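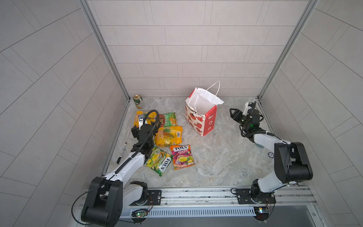 Grusness Local Pages

Location page add-on for multi-site businesses

Grusness Local Pages adds a managed set of location pages to a website you already have. Each branch, store or office gets its own page with its address, hours, phone number, service list and contact form. Head office controls the template. Local managers edit the parts you open up to them.

The add-on works with any site that lets you point a subfolder or subdomain to an outside host. You do not need to move your main site.

What each page includes
Address block and map
Regular and holiday hours, with a separate line for Sunday
Up to 2 contact forms, each sent to its own inbox
Local staff section (optional)
Page title and description fields for search
Business listing markup, filled in from the address block

Editing and approval
There are two account types. Owners can change templates, colors, menus and any page. Editors can change only the pages assigned to them. An owner can require approval for all edits or only for certain fields. Hours changes can be set to go live right away while text changes wait for review.

Every saved change is kept in the page history and can be restored by an owner.

Importing locations
Send us a spreadsheet with one row per location. The column layout can be downloaded from the setup screen. Rows with a missing zip code or phone number are held back and listed in the import report. Fix them in the sheet and upload it again; existing pages are updated and no duplicates are made.

Plans
Standard: up to 53 locations
Extended: up to 155 locations
Larger groups: contact sales

Both plans include hosting, security certificates and email support. Custom template design is quoted separately.

From a customer
"We import from Juvville and Lernville on the same sheet. The hours fields saved us a lot of phone calls." Honeylyn Pangilinan, web manager, Berhe

Setup
Most accounts are ready within a week of receiving the spreadsheet and logo files. Setup questions go to Leopoldo Solís in customer onboarding. Please include your account name and main site address.

Related products
Grusness Forms
Grusness Listing Sync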